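Ellton Small Mesh Basket, Yellow
Posted in April by Ognjen Stojanović

The Ellton small basket is the one we sell most of to people setting up an open shelf for the first time. It's a square-ish plastic basket with mesh walls and a solid rim, made to hold a little fruit, a few packets, or whatever else tends to wander around a countertop. The mesh lets air through to the fruit and lets you see what you have left.

The basket weighs 200 grams empty. It has no lid and one small handle. You pick it up by the sides, with your thumbs over the rim, and it is narrow enough that most adults can get both hands around it without stretching. The rim is the stiffest part, so if the basket is full, lift from there or support it from below.

Sizing for shelves: measure the clear height between your shelves before you order, not the overall height of the unit. You need enough room to tip the basket a little as it goes in, especially if the fruit stands above the rim. On small tabletop shelf units, leave space on both sides for your fingers. People forget this and then end up pushing the basket in from the front with one hand, which works fine when it's empty and less well with apples in it.

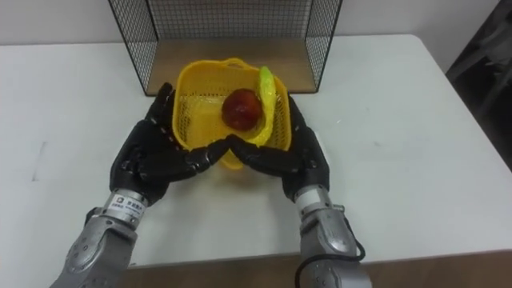
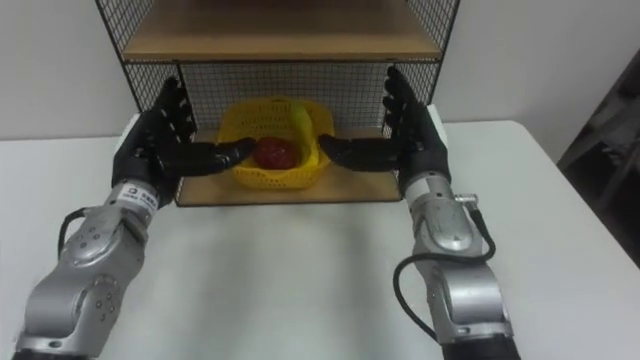
Ellton small basket in yellow, with fruit. The small shelf unit is in the second photo and is not included.

A full basket should hold no more than 12 small apples. More than that will fit if you pile them up, but the ones on top roll off when the basket is moved. Bananas can go in with other fruit. Lay them across the top so they don't get bruised, and take them out first if you are carrying the basket any distance.

Cleaning: rinse under warm water with ordinary dish soap. Use a soft brush on the mesh, working from the inside out. Sticky juice will dry in the small holes if you leave it, and it takes some soaking to get out. Let the basket drain upside down. Do not put it in the dishwasher. The walls can warp with the heat and after that the basket rocks on a flat shelf.

The color goes all the way through the plastic, so scratches don't show much. It will fade slowly in a sunny window.

Also in this line: the Orkus deep basket, for potatoes and onions, and the Byun tray, a low one for eggs and jars. Neither nests with the small basket. Cesell shelf labels clip over the rim of all of them.

Item number 378. Sold singly or by the carton. Cartons are packed flat side down and can be returned unopened. For single baskets, keep the paper sleeve until you have tried the fit on your shelf.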